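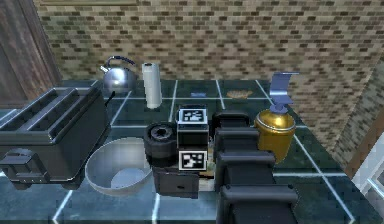
Black toaster on the teal tile counter, render.

October, fuel quantity bench, started 7:40 a.m.

Picking up the Prendolbridge probes again. Recap for whoever reads over my shoulder: the operator says the left inboard tank on their patrol turboprop under-reads after long low-level legs over salt water, then comes back to normal overnight. Stavbridge, who make the probe, say it is contamination at the terminal block and want to sell everybody the new potted connector. I have their service letter in front of me and still can't find a measurement in it. There is a graph with no units on the vertical axis. Oanh Chu says I should be kinder about the graph. I was kind about the last one and we lost a month.

What we have on the bench: two probes pulled from the airplane, one new from stores, and the harness stub they cut off when they removed the first one. They cut it right where I would have wanted to look.

Insulation check first, as received, no cleaning. Probe A good. Probe B good. New probe good. Harness stub good, for what that's worth with half of it missing. If the terminal block was dirty enough to pull the reading down I'd expect something to show here, unless it dried out in the shipping box, which is the Stavbridge answer to any result they don't like.

Capacitance dry at room temperature, same Hầu bridge as last time, warmed up for an hour. The bridge is in calibration, sticker checked, and I ran the reference capacitor before and after. Probe A came up 33 counts lower than the new one. Probe B was on top of the new one. So the probe with the complaint written on its tag (B) is the healthy one, and the one pulled "for good measure" is off. Either the tags got swapped at Grillville or the complaint was never about the probe. I would not bet either way yet. Sent a note to Grillville asking who tied the tags on, and when.

10:15. Wetted test. Fuel simulant to the first mark, then up in steps. A stays low by the same offset the whole way. A plain offset like that looks like a manufacturing spread or a bent outer tube to me. It does not look like salt. Salt should wander. Rolled A on the surface plate and there is a slight bow near the lower bracket, enough to get a thin feeler under. Could be from removal. Could be from the day it was installed. No way to tell from here and I'm not going to write it up as if I could.

Salt fog on the new probe's connector next, the old style connector, because that is the one that's supposed to be so terrible. Chamber log has it at 810 minutes when I pulled it. Reading moved by one count. Wiped it, reading moved back. One count is noise on this bench and I have said so in the margin in big letters so nobody quotes it.

Oanh's idea, and I think it's the best one so far: look at the low-level legs and forget the salt. Long time at low level means long time at a steady pitch attitude, with the tank partly full, and the gauging box uses an attitude correction table. If the table is wrong in that corner you'd get an under-read that goes away once the airplane is parked level. That also gives us "normal by morning" without anything having to dry. She went through the operator's download and the complaint flight shows 3,411 on the tank at the start of the leg, with the drop starting soon after they leveled off. Too soon for spray to creep anywhere, I'd think. One flight, though. I liked a theory off one flight before, with the pitot heaters, and it was wrong.

Asked Prendolbridge for more downloads. They say there are over 700 flights on the server and we can have any we name by tail number. Asked for the right-hand tank as well. If it's the table, the right side ought to sag too, and I notice the complaint form never mentions the right side. There's a box for it. It's blank, which could mean fine or could mean no one looked.

2:30 p.m. Stavbridge called back. Asked them what test the potted connector had passed that the old one failed. They will "circle back." Asked for the units on the graph. Same.

Holding the connector change — not signing for it on this evidence. Probe A to go to inspection for the bow, tag stays on. Probe B back in its box, marked no fault found, do not scrap.

Left for tomorrow:
tilt fixture, need the long arm back from the landing gear people
run B at the pitch angle from the download, both fuel levels
find out which revision of the correction table is loaded in that tail
chase Grillville on the tags

Simulant drum is nearly down to the tap. Ordered another.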